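Is the old harbor quarter in Nendport worth two nights?

My sister and I are planning a July trip down the coast, and everyone at home keeps telling us to skip Nendport because of the flooding years back. I'd love to hear from folks who have stayed there (we're slow walkers, and we like bakeries!). Would you take the ferry from Cindurham or the bus?

harborwren

Oh, please go! I went expecting boarded-up windows, and yes, there are still a few along the waterfront, but the market hall is open again and the streets behind it are just lovely in the early evening. Take the ferry if the water's calm, and sit on the left for the view of the lighthouse. We stayed uphill at the Brullar guesthouse and had breakfast on the roof both mornings.
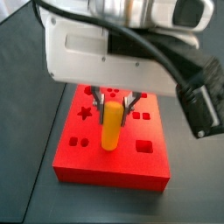 pathandpastry

Bus. The ferry was late both times I took it. Do climb the old signal tower, though, it's some 300 steps with benches on the way up, and the bakery on Gounder Street opens at 6 a.m.

oldsuitcase

Never been, but my neighbor liked it.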